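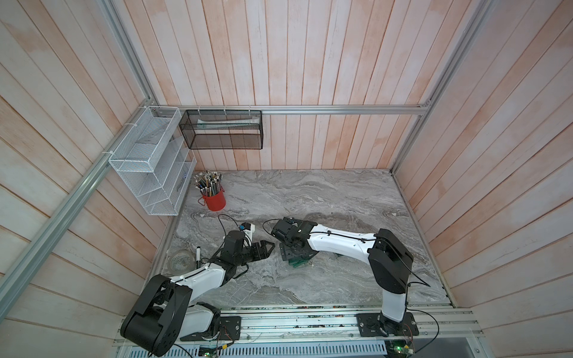
The desk is always the last thing to get any attention in a house, and I say that with affection, having written most of twelve years' worth of columns at one end of a kitchen table with a cereal bowl at my elbow. We will repaint a hallway twice before we think about where the pens live. A good desk corner doesn't ask for much, though. A red cup pushed into the back left corner, crammed with pens and pencils in silver, blue, black and yellow, will do more for a person's working day than most of what the catalogs are selling, and it looks cheerful against pale, pinkish whitewashed planks in a way it never would against plain office gray. Put a white wire organizer on the side wall, keep the marker standing up where a hand can find it, and you are most of the way there.

I have been thinking about all this since June, when I drove out to Nokholm to spend a long afternoon with Kieran Heywood, who has fitted out small workrooms and desk nooks there for longer than he cares to work out. He had a pot of coffee going and a great many opinions, and I came home with three pages of notes, a paint-stirring stick I had no use for, and a firm resolution to clear off my own desk that lasted until Thursday.

Kieran's starting point is the walls. Most of us set a desk against whatever happens to be behind it and leave it at that, but he likes a nook to have sides – real ones, left and right, so that the desk sits in something like a big open box. He lines them with wooden planks when the budget allows and gives them a thin, milky wash so the grain still comes through. His favorite wash at the moment comes from Cotier, in a shade he insists is white and his wife insists is pink. (I'm with his wife.) Some of the boards he runs straight up and some he sets on a slant, which sounded fussy to me until I saw it done in his sister's back bedroom, where it made a very small space feel as though somebody had enjoyed putting it together.

Then there's the question of the top. I grew up believing that desks were brown. Kieran will have none of it. He is fond of a gray marble pattern, with plenty of swirl and a few dark veins, and he points out that a busy surface forgives pencil smudges and eraser crumbs and the ring from a mug, where a plain white one has you reaching for a cloth every hour. A marble look can turn chilly under a lamp, so he wants something warm near it. Wood does the job nicely, and so does one bright object. Red is the one he comes back to again and again.

We spent an embarrassing amount of time on pen cups. Mine at home is a jam jar, and he was kind about it. He prefers a straight-sided cup, heavy enough that it doesn't go over when you snatch at a pencil, and he likes it full. I had expected a lecture on thinning out the collection, but no, he finds a half-empty pen cup a sad sight. Test the pens once a year, throw out the dead ones, and fill the gaps with pencils. Sharpen those in one sitting with the radio on! His daughter Sugden-trained him on this point, or so he puts it, having bought him one of the crank sharpeners from the Sugden shop on the high end of Main Street, and he now gets through twelve pencils in the time it takes to hear the weather and the farm prices.

Wall storage was where we came closest to disagreeing. I'm a drawer person. I like to shut things away and forget them – and that, he said, is exactly what I do, which is why I own five rolls of clear tape. Slanted wire compartments keep flat things where you can see them: envelopes, a ruler, the little hand tool you only need on the day a screw works loose. He hangs the organizer on the side wall, within reach of a seated person, and leaves the back wall clear so the eye has somewhere to rest. The one I ended up buying was a plain white Bikard, and it took me 9 minutes to put up, plus a good deal longer to find the level.

A few things still get to sit out on the top. Tape is one, and a marker is another, both over to the side where they won't be under your sleeve. Sticky notes he allows in a small stack, in one color only, and he has a weakness for green. Everything else goes up on the wall or into the cup or out of the room.

My own corner is coming along. The boards are up on two sides and the third is waiting for a dry weekend, and the jam jar has gone back to the pantry. I'm still looking for the right red cup.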